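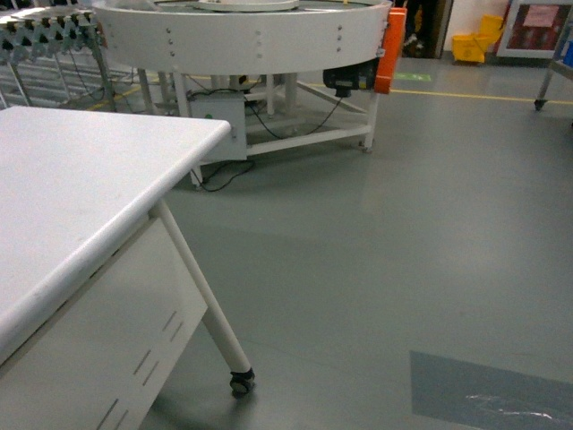

Bañuelos replied that the cell standard should never have been one document in the first place, and the rest of the thread more or less followed from there. Moving it out of the commissioning topic so it can be found again. Original posts below, in order, signatures stripped.

Thread: Floor clearance and cable rules for mobile robots near rotary equipment
Forum: Integration practice > Site rules

mk_humlow
Draft 2 of our site rules has one section for everything on wheels: mobile robots, carts, tables on casters, and any machine frame that can be rolled. The intent was a single rule for what is allowed to stand where. Text as drafted:

4.1 Every item on casters within the travel zone of a mobile robot has a marked home position.
4.2 Casters are locked when the item is at home.
4.3 No cable lies on the floor inside the travel zone. Cables that have to cross are covered or routed overhead.
4.4 Nothing flexible or transparent is left on the floor inside the travel zone.
4.5 The travel zone is checked at shift start and after any maintenance.

Comments by Tuesday please. It goes to the Disine people after that.

slowaxis
4.3 is too strict as written. Half the machines on a development floor have a cable down somewhere near the base. If the cable stays inside the footprint of the machine it belongs to, the robot has no business being there anyway. Write it against the footprint plus a margin and leave the rest alone.

mk_humlow
Footprint of what, though? A turntable has a rim that overhangs its legs. Seen from a lidar at ankle height, the footprint is four legs and some air. Seen from above it is a full circle. Those are two different shapes and the cable can be inside one and outside the other.

slowaxis
Then define it from above. Projected outline, worst case. It is the same definition you would use for the keep-out.

tarn22
Agree with projected outline. Also the keep-out has to be drawn by hand in the map. We let the planner build it from the scan once, on an open frame with cross-braces, and it produced a path between the legs. The base would have fit. The mast would not.

gridlock_p
Sorry, but that is a sensor problem being fixed with paperwork. Put a second scanner at rim height or use a depth camera for overhangs. Hand-drawn zones go stale the first time somebody rolls the machine half a meter to get a panel off.

tarn22
Which is why 4.1 exists. If the machine has a home position and it is not at home, the robot does not run. I don't see the conflict. I would want both.

gridlock_p
How does the robot know it is not at home?

tarn22
Ours doesn't. The person doing the 4.5 check knows. There are corner marks on the floor and each caster is either on its mark or off it.

gridlock_p
So the safety of the path depends on a person looking down once a shift. Fine as housekeeping. I would not call it a protective measure and I would not let it be listed as one in the risk assessment.

mk_humlow
It isn't listed as one. Section 4 is operational. The protective measures are in section 6 (speed limit, scanner fields, stop circuit). I will add a sentence at the top of 4 saying that, as you are the second person to read it the other way.

nornonow_ops
Different point. At Nornonow we had to rewrite our version of 4.4. "Flexible or transparent" left people arguing at the edge of the zone about what counted. Film, strapping, bags, a glove. We now say: nothing on the floor that is not on the zone drawing. It is shorter and the check takes less time.

Clear film deserves its own note all the same. Our scanners ignored it and the drive wheels did not. We logged 14 navigation faults over one quarter and 7 of them came down to film or strapping around a wheel. None were dangerous. All of them stopped the line feeding the turntable.

slowaxis
7 of 14 in a place that unwraps parts next to the robot lane. Move the unwrapping.

nornonow_ops
We did, in September. Film still walks in on shoes and cart wheels.

mk_humlow
Taking the Nornonow wording for 4.4. What do you do about mats? A mat is on the floor, it is on the drawing, and the edge can still lift.

nornonow_ops
Mats inside the zone are bonded down or they come out. Mats outside the zone are none of the robot's business.

cordwell_j
Question on 4.2. Does "locked" apply to machine frames too? Some have leveling feet next to the casters, and once the feet are down the caster does nothing. Our auditor wanted to see a lock lever on every caster and wrote us up for frames that were standing on their feet.

tarn22
Write "secured against rolling" and let the method be whatever the item has. Lock, feet, floor bracket.

mk_humlow
Better. Done.

gridlock_p
I still object to 4.5. "After any maintenance" is too wide. Replacing a fuse in a control box does not move anything. If you require a zone check for that, people will sign the sheet without looking, and then they will sign it without looking when the drive unit has been changed too.

slowaxis
+1, and I rarely agree with gridlock.

tarn22
Disagree. Whoever replaces the fuse has opened the box, maybe pulled a cable aside, maybe set a cover on the floor. The check is a walk around the zone. On our largest cell it is 16 meters. I would keep it wide.

gridlock_p
16 meters, every fuse, every night shift, on paper. We have different experiences of night shift.

mk_humlow
Proposal for draft 3:

4.5 The travel zone is checked at shift start, and before the robot is released after any work for which it was stopped or the zone was entered.

That ties it to the release, which somebody has to do anyway.

gridlock_p
I can live with that. The release should be a button on the robot side and the sheet should go away.

tarn22
Keep the sheet until the button exists.

mk_humlow
Sheet stays for now. Open items for draft 3: margin around the projected outline (no number agreed), whether carts that pass through on the way to somewhere else need a home position, and who redraws the keep-out when a machine gets a new location. Humlow currently has that last one with maintenance, and maintenance has no login for the map editor.

cordwell_j
On the carts: ours park outside the line and cross only with the robot paused. No home position needed inside the zone. I can post the paragraph we use if it helps.

mk_humlow
Please do.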